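Home Projects Docs Notes Contact
4 min read

# Jostudard laundry pickup set - README

Hi, I'm Wenceslao Hinojosa. I look after the data side of Jostudard, the pickup project at the Usent laundry, and before that I spent 14 years on the sorting floor there (so yes, I have opinions about socks). This card covers release Oct 17, 2022. If you've got an older copy, please bin it, the labels for mixed piles were a mess and that was my fault.

## What's in it

There are 300 pickup runs, all shot from the wrist camera, all starting with clothes on the floor. We left the floor piles in because that's how bags get emptied when the benches are full. I've kept the colours as they came out of the camera. Patterned stuff is the hard part - a plaid flannel bunched up under a plain blue sheet or shirt has edges everywhere, and the labeller has to decide which ones are hems and which are just stripes. 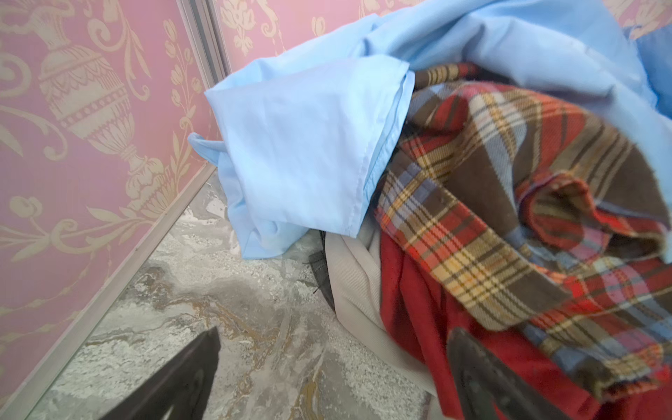
Jostudard Data Notes, Vol. 2, No. 5

Labels go by garment where we could tell, and by fabric where we couldn't. "Blue, light, large" is a perfectly good label! So is "dark strap, unsure". Please don't tidy those up into something fancier when you fork the set.

## What changed on the floor

People ask me this more than they ask about file formats, so it goes in the README. Before the arm, two of us bent down for every pile, all shift, and my back can tell you how that went. Now the arm does the first lift and a person does the checking: pockets, stains, anything marked delicate. The bending is mostly gone. The checking is harder on the eyes than we expected, and we've moved to 55 minutes on, then a swap to folding, after a few of the crew spoke up in February.

Hours stayed the same. Pay went up one grade for anyone trained on the stop button and the relabelling screen, and I still think that should have been two grades. Atallah, who supply the arm, wanted the pace set from their end. We asked for a dial on ours and got it - best thing in the whole project if you ask me.

## Known problems

- 41 runs have the fingers sitting right up against the fabric from the first still. Fine for grasp work, not much good for planning an approach.
- Glossy floors throw soft reflections that the old Haken segmenter reads as white cloth. Use the newer weights.
- Reds next to reds get merged. I fix these by hand when I have a quiet afternoon, so send me the run number.

## Using it

Read `labels.csv` first, then `runs/`. Keep the crew's notes column with the data if you pass it on. They wrote it on shift and it's worth more than my labels.

Related
- Jostudard folding bench set
- Setting the pace dial: notes from the Usent crew
- Haken segmenter, newer weights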